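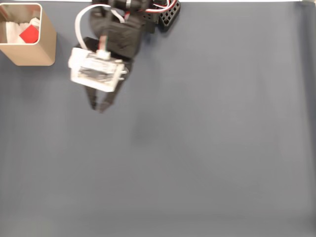
Figure 1. Blue-gray surface with an open tan box at the upper left.

# Audience Reaction to Unverified Celebrity News: The Elimination Episode of *Skomden House*

Group report, Media Audiences module
Lenka Kopecký, Anjani Tarigan, Juraj Ďurica
Supervisor: Carola Petersen

## 1. Background

*Skomden House* is a reality competition in which contestants share a house and are voted out by viewers. In April, several entertainment pages reported that the contestant Peter Bartoš had left the show by choice before the public vote closed. The production company, Danko, issued a statement the next morning. It said that Bartoš had been eliminated under the normal rules and that the vote had been counted in full.

Between the first report and the statement, viewers had no confirmed account of the exit. This report looks at what they wrote in that period and whether the statement changed it.

## 2. Research questions

1. What share of comments treated the first report as confirmed fact?
2. Did comments written after the statement differ from those written before it?
3. Did commenters name a source for their claims?

## 3. Material

Comments were collected from two public fan forums, Suvden and Resudcombe. Both have open threads for each episode. We copied the first 600 comments in the two elimination threads, starting from the time the earliest report was linked.

Comments made up only of emoji, duplicate posts, and posts in languages none of us could read were removed. After cleaning, 341 comments remained. The largest loss came from duplicates on Resudcombe, where the mobile version of the site often posts a comment twice when the connection drops.

User names were replaced with numbers before coding. No private messages or closed groups were used.

## 4. Coding

Each comment received one code for stance and one for sourcing.

| Variable | Codes |
|---|---|
| Stance | accepts report / doubts report / neutral or off topic |
| Sourcing | names a source / vague source / no source |

"Vague source" covers wording such as "people are saying" or "a friend at the studio." Sarcasm caused the most trouble. A comment like "sure, he just walked out" can be read either way, and the first version of the codebook gave no rule for it. The second version assigns such comments to "doubts report" only if another sentence in the same comment supports that reading. Otherwise they are coded neutral.

Kopecký and Tarigan coded a shared test set of 70 comments separately. They disagreed on stance in 36 cases under the first codebook, a rate too high to continue. The set was discussed, the rules for sarcasm and quoted text were rewritten, and the whole sample was then coded from the start. Ďurica settled the remaining disagreements.

## 5. Results

Before the statement, "accepts report" was the most common stance on both forums. The lead was wider on Resudcombe. Most of these comments gave no source. Where a source was named, it was nearly always the same entertainment page, reached through a screenshot and without a link.

After the statement, acceptance fell on Suvden and doubt became the most common code. On Resudcombe the change was small. Several users there quoted the statement and rejected it, arguing that Danko would not admit to a contestant leaving early. These were coded "accepts report," although the writers had clearly seen the denial.

Thread layout may explain part of the difference. Suvden moderators pinned the statement to the top of the thread — Resudcombe has no pinning function, and the statement was several pages down by the afternoon.

## 6. Limitations

The sample covers one episode of one show. Forum users are likely to be more involved than average viewers, and the results should not be applied to the full audience. We did not measure how many people read the threads without posting.

Agreement was not tested again on a new set after the codebook was rewritten. This should have been done. Time stamps on Resudcombe are rounded to the hour, so comments posted close to the statement could fall on either side of the cutoff. We placed all of them in the "before" group.

## 7. Further work

A follow-up could compare this case with one where the first report was correct. It would also be useful to code reply chains as units, as many short comments only make sense next to the post they answer. The codebook (second version) and the anonymized comment table are stored in the course folder.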